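Subject: Re: [robot-hobby] Anybody make it to the Trollell open day?
Date: Sep 26, 2024

Hello everyone,

I've been meaning to answer this all week, and then my basement had other ideas about how I should spend my evenings, so forgive the delay and please forgive the length too. I'm quoting the part I'm answering:

> I saw the flyer for the Trollell open day but couldn't get
> away from work. Did anybody on the list go? Mostly I want to
> know whether it was a real demonstration or a slide show with
> cookies. Also whether it's worth bringing kids in March, when
> I hear they're doing another one. Mine are 7 and 10 and they
> lose patience with anything behind glass. And is parking as
> bad as it was when Wimerex had that building?

I went, and I stayed until they started stacking the chairs. There were cookies (oatmeal, good ones), and there was a short slide show, but it was over in the time it took me to find a seat and get my coat off. After that it was all demonstration. They split us into groups at the front desk and walked us back past the machine shop, which I would happily have spent an hour in by itself. Somebody has an old surface grinder back there that is cleaner than my kitchen.

The main thing they're working on now is sorting and packing by hand, or by gripper I should say, and they've picked fruit as the practice material. Artificial fruit. I asked the young woman leading our group why they don't use the real thing and she laughed and said they did for a little while, and that the smell in the control room was what ended it. The job is simple to say: pick up a piece of fruit from the table, put it in the basket, go get the next one, and don't drag the basket along when you let go. I had no idea how many ways there are to get that wrong until I saw them up on the big screen in the hallway, where they play a reel of the bad tries. My favorite was a lemon that got pinched at one end and shot off like a bar of soap. The whole hallway cheered. 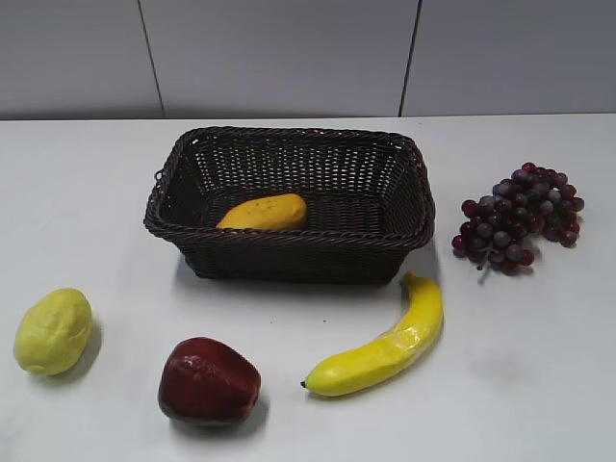 Now, the part I think this list will care about is how they keep score. Every run gets logged, and the number on the whiteboard the day I went was 926 runs since they changed over to the Brikum controller. Of those, 192 needed a person to step in. I asked what "step in" covered and got a straight answer, which I appreciated. It covers everything from nudging a piece of fruit back within reach to hitting the big red button. They don't separate the two yet and they know they ought to. One of the engineers had a pretty strong opinion about it, and it seemed to me this was a conversation that had been going on at lunch for some time!

Grapes are the hard one, by the way. I'd have guessed the apple, on account of it being round and wanting to roll, but they told us a bunch has so many little bumps that the software has trouble settling on where to grab. A banana is easy if it's lying the right way and a nuisance if it isn't. The papaya is heavy on one end, or theirs is, so it tends to swing when it's lifted. I wrote all this down on the back of the parking map, which answers one of your questions, because they do hand out a parking map now.

The other station was the Siriwan software, where you sit at a desk and steer the arm yourself with a pair of hand controls. I signed up, of course. You get 2 minutes, and I used most of mine figuring out that left was really left. I did get the apple up in the air once. I did not get it to the basket. The boy after me, who could not have been more than nine, got two pieces in without any coaching and then asked if he could go again – so there's your answer about bringing kids. Nothing I saw was behind glass, though there's a yellow line on the floor and they're serious about it. Yours will be fine as long as they can stay behind a line.

A few practical things while I'm thinking of them:

Parking is much better than in the Wimerex days. Use the lot on the back side, not the one by the loading dock, which is still a mess of potholes.

Our group was 29 people and that was too many for the hallway. If you go in March, get there when the doors open and ask for the first group.

It's loud near the compressor. I turned my hearing aids down and wished I'd brought something for my neighbor, who hadn't thought of it either.

The restrooms are upstairs and the elevator is slow.

I did ask if our group could come as a group sometime, maybe on an evening, and they were very nice about it and said to send a note with how many of us there are and what we'd like to see. I'm happy to write it. If you want to be counted, reply to me off list so we don't fill up everybody's mailbox, and tell me if you'd like the machine shop included, as I plan to beg for that regardless.

One correction to what I said at our last get-together. I told several of you that the arm was running from a script, with every move worked out ahead of time. I was wrong about that. They set the fruit out differently for each run, and we were allowed to call out where things should go. A fellow in the back kept asking for the lemon way off in the corner by itself, and they kept putting it there for him, very patiently.

I still have the handout they gave us and can scan it if there's interest. It's four pages and one of them is a map.

Warm regards to all, and thanks for asking about it,

your list member with the wet basement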